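Chapter 4
Getting to Court: What Happens Before Anyone Says "Guilty"

When I started out as a court reporter I thought a criminal case began on the first morning of the trial, with the jury shuffling in and everyone standing up for the judge. I'd watched a lot of telly. By the time I sat through a real trial I had missed months of the story, and most of the bits that decided how it would go had already happened in short hearings I hadn't bothered to attend. So this chapter is about those hearings, and we won't swear in a jury until Chapter 6.

I'm sticking to England and Wales all the way through. Scotland and Northern Ireland have their own courts and their own words for things, and if you carry the terms across you'll get in a muddle (I have done, in print, and the letters were not kind).

Let's start with the charge. A person can be arrested, questioned and sent home without being charged with anything. Being charged means they've been formally accused of a particular offence, and it's the point where the case starts heading for a courtroom. Please don't mix up "arrested" and "charged" in your coursework! I mark these essays and it's the slip I see most.

Nearly every case then begins in the magistrates' court, even the really serious ones. Offences come in three sorts. Summary offences are the less serious ones, and they normally stay with the magistrates. Indictable-only offences, such as murder and robbery, have to go up to the Crown Court. In between you've got the "either way" offences, theft being the usual one, which can be dealt with in either place. Who decides, and how, takes up most of section 4.3, so hang on to the question for now.

We're going to follow one made-to-measure case through the whole chapter, the one I use with my evening class. It's a burglary at a furniture showroom called Zarivmont, on the Tanoli estate. The showroom shut for the night, a back door was forced, and in the morning the stockroom was short of goods the owner put at £1497. Two people were charged. One said from the start that he'd done it. The other said she had been at home all evening and had never set foot in the place.
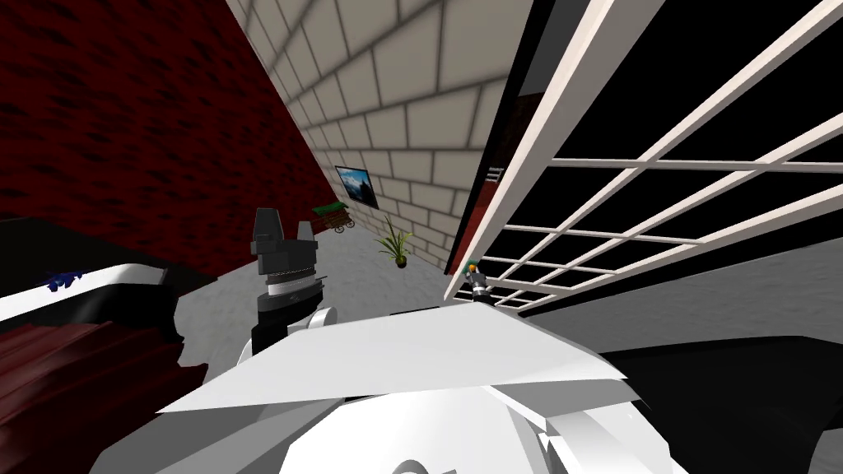
Fig. 4.1 Computer-generated interior, with a framed mountain picture, a small cart and a potted plant by a brick wall.

Burglary of a shop or warehouse is usually an either way offence, and that's why I like this case for teaching. The man who admitted it could have been sentenced by the magistrates, if they felt their powers went far enough. The woman who denied it had a choice to think about. If the magistrates were willing to keep her case, she could agree to that, or she could ask for a jury. She asked for a jury, so off to the Crown Court she went.

Now, pleas. A plea is just the defendant's answer to the charge, guilty or not guilty, and it often takes less time to say than it takes the clerk to read the charge out. Students tend to hear "not guilty" as a claim, as if the person is promising the court they're innocent. It's safer to think of it as telling the prosecution to go ahead and prove the case. The defendant doesn't have to prove anything at this stage, and in most trials they don't have to prove anything later either.

A guilty plea changes the whole road ahead. There's no trial, and the court moves on to sentence, sometimes the same day and sometimes after a report has been written. An early guilty plea normally earns a shorter sentence as well, and the earlier it comes the bigger the reduction. You'll find people who think that's perfectly sensible and people who think it leans on the innocent to give in. I've changed my own mind on it more than once, and there's space in the end-of-chapter work for you to argue either side.

Then there's bail. Between hearings the defendant is either released on bail, perhaps with conditions (live at this address, stay away from that witness), or kept in custody, which is called being on remand. For most offences the law starts from the idea that bail should be given, and the prosecution has to come up with proper reasons against it. In our burglary the woman got bail on condition that she kept away from the showroom. Her trial was listed for November, which felt an age away to her and was pretty ordinary going for the court.

Before you read on, have a go at this. Write up to 200 words on what you'd expect to happen at the woman's first Crown Court hearing, without looking anything up. Keep it somewhere safe, as you'll be correcting it yourself at the end of section 4.5.

Words to look out for in this chapter: charge, summary offence, either way offence, indictable-only, plea, bail, remand, allocation.

4.1 The decision to charge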